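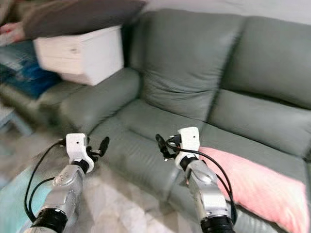 Skip the excursion in Timham and just walk, was the advice left under my last post, and a second reader wrote in to say the shuttle was worth every penny if your knees are anything like mine. So naturally I did both!

We were tied up by breakfast, a little ahead of schedule, and I was down the gangway with my hat and a banana before most of our deck had found their shoes. The walk into town follows the harbor wall the whole way (flat, thank goodness) and then dumps you out by the fish market, where there's a bakery called Sýkora. I had a poppy seed roll there and then, well, another one. They take cards, but the machine was having a bad morning, so bring some cash.

The shuttle I saved for the afternoon because I wanted to get up to Gristness, the old lighthouse on the point. It drops you at the bottom and you have 243 steps to deal with by yourself. I know it's 243 because it's painted on a board right by the gate, I guess so you can change your mind. I stopped twice on the way up and pretended to be admiring the view, and then at the top there really was one. You could see our ship looking like a bath toy, and way off to the north the ferry coming in from Jurkbridge.

The last shuttle back leaves 47 minutes before all aboard, which felt a bit tight to me, so I took the one before it and had time for an iced tea on the aft deck while the stragglers came jogging down the pier. There were a few!

A couple of people asked about cabins. I'm in 569 this time, well forward, and you do feel the motion more up there. I like it, it puts me right to sleep, but my neighbor across the hall has been living on ginger candy since Monday. If you're at all unsure, pay the extra and go midship. I'm already looking at the September sailing and they want $375 more for a balcony, and I keep opening the page and closing it again.

Tomorrow is a sea day, so laundry first thing before the line forms, and then trivia, where my team is currently in last place.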